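Notebook, stormwater side, Sowerby building
January, Saturday, started 7:40 am

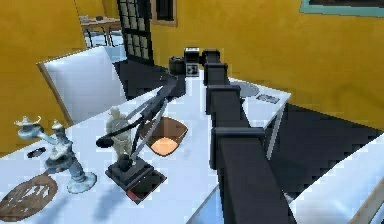
Black arm over the white table, gripper near the back edge.

Came in to go through the landlord's discharge file before the tenants' meeting. Bheki has already read it and thinks it's mostly fine. I don't, so I'm writing down why while it's fresh and he can argue in the margin.

Background for whoever picks this up later. The Sowerby has a basement parkade with two sumps. Both pump up to the lane, and the lane drain goes straight to the creek with no treatment. The owner (Grandik, through their property manager, Famia) got a notice from the city in the fall for cloudy discharge at the lane outlet. Famia's reply says it was a one-time event caused by a contractor rinsing the parkade floor, that the contractor has been spoken to, and that sampling since then shows clean water.

What we were given: a cover letter, a lab sheet, a pump service invoice and a drawing of the drains.

Lab sheet first. Five samples, all from the lane outlet, all under the limit for suspended solids. The highest is 68 mg/L and the rest are well below it. Good numbers, if you believe them. But there's no time of day on any of them, no note on whether the pumps were running, and nothing about the weather. A sump pump only discharges when the float trips. If you dip a bottle in the lane drain between cycles you're sampling whatever trickled in from the lane, and that could be anybody's water. Three of the five have the same sampler's initials and the same handwriting in the "received" box, so the person who took the sample may also have logged it in. Could be innocent, small lab. I'd still like to see the chain of custody forms and they weren't in the package.

Also no oil and grease. It's a parkade. Why would you run solids and pH on parkade water and skip oil and grease? Bheki says the city notice only mentioned cloudiness, so Famia only tested for cloudiness. Fair, and that is exactly how I would do it if I didn't want to know.

Pump invoice. Describes the work as "service and clean, sump 2." Nothing for sump 1. The drawing has sump 1 taking the ramp drain and the whole east half of the parking, so it should be the dirtier of the two. Either sump 1 was done on another invoice we don't have, or it wasn't done. The invoice also doesn't say where the sludge went. A vac truck should leave a disposal slip. Asked Famia by email, no answer yet.

Drawing. Looks like a copy of the original building plans with a new title block stuck on. It shows an oil separator between sump 1 and the lane. Salamatu has parked down there since before I moved to this file and says she has never seen a lid or a hatch where the separator is supposed to be, just slab. She could be wrong, those lids get painted over and they put storage lockers along that wall at some point. But I'd want to put a hand on it before I accept that it exists. If it was drawn and never built, the whole reply falls over, since the letter leans on "existing treatment on site" twice.

10:15. Walked over with Bheki. Parkade door was propped open so we went in with Salamatu as her guests. Didn't touch anything. Notes:

- Floor at the bottom of the ramp is stained dark, fan shape, pointing at the trench drain. Old stain, I think, but there was fresh sheen on top of it in one spot.
- Trench drain is silted nearly to the grate.
- Sump 1 lid is bolted and the bolts are rusted solid. I can't see how anyone has had that lid off lately. Bheki says you can service a pump of that type from the other hatch. I don't see another hatch on the drawing. He's going to look up the model.
- Lockers along the wall where the separator should be. Couldn't see behind them. Paced it off from the column line and it lands right under the third locker, or would if the drawing is to scale. The title block says not to scale. Of course.
- Waited by sump 2 and it ran while we were there. Short cycle. Nothing obvious at the lane end, water looked clear to me, and I'm writing that down because it counts in their favour.
- Sump 1 never ran while we waited. It hasn't rained this week so that may mean nothing.

11:50. Back at the bench. Bheki's position, so I'm not putting words in his mouth: one complaint, one cause given, five passing results, and we haven't got a single bad number of our own. He's right on the last point. We have a stain, a rusty lid and a missing form. If we go to the city with that they'll thank us and put it in a drawer.

Where I differ is the rinsing story. The notice gives the discharge as lasting most of the afternoon. The contractor's hose bib is on the 200 side of the building, draining to sump 2. The complaint photos in the city file show the cloudy water coming out of the pipe that the drawing labels as sump 1. So either the drawing has the pipes backwards or the rinse water isn't what came out. A dye test would settle it in a morning, with the owner's permission, and the city has to be told beforehand so they don't get calls about a green creek.

Skemero (the outfit that did Famia's sampling) lists themselves as doing sampling and sump maintenance both. Checked the pump invoice again and it's on their letterhead too. I don't say that's crooked. I do say the people who cleaned the pump shouldn't be the only ones telling us the pump is clean.

To do:
- Me: write to Famia again for custody forms, disposal slip, any sump 1 invoice. Copy the city inspector this time.
- Bheki: pump model, hatch question, and whether the separator needed its own permit. If it did there should be a final inspection on record.
- Salamatu: ask the locker people when they were put in and if anyone remembers the floor before. Photos of the lane outlet next time it rains hard, with the time written down.
- Bottles: we have enough for one wet-weather round with oil and grease. Check the acid ones haven't expired.

Told the tenants' meeting we have questions and no findings. One person wanted us to say the owner is poisoning the creek. I said we don't know that, and we don't.

Bheki, margin: separator permit exists. No final on it that I can find. Still looking.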